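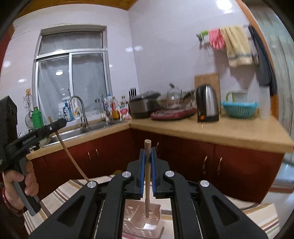
Issue 709 | Page 4

THE GREAT CHOPSTICK QUESTION

Every household owns an odd number of chopsticks. We bought ours in August, in pairs, from Szabo on the Cenon road, and the arithmetic has gone downhill ever since. The cutlery drawer swallows them sideways and then refuses to open, usually with guests at the table.

My answer was a proper holder, in pink plastic with little holes, the colour being what was left on the shelf. Before anything went into it I tipped the chopsticks onto the striped tablecloth and tried to match them up - a humbling hobby for a grown adult.

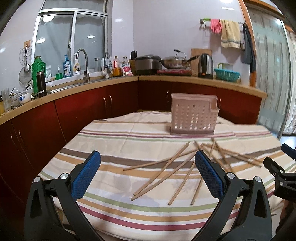 Standing room only

Chopsticks belong upright, and I'll argue the point with anyone who favours a drawer organiser. Stood on end they're easy to grab when the noodles are ready. They won't stand to attention, mind you. Mine are still lying in a loose heap on the cloth in front of the holder, considering their options.

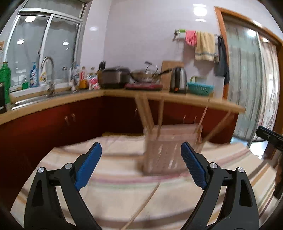

Drawers are for things you've given up on, like the melon baller. I've kept the holder on the table, where the sticks poke up over the pink rim like a bad haircut, and so far I've been able to lay my hands on 2 that match.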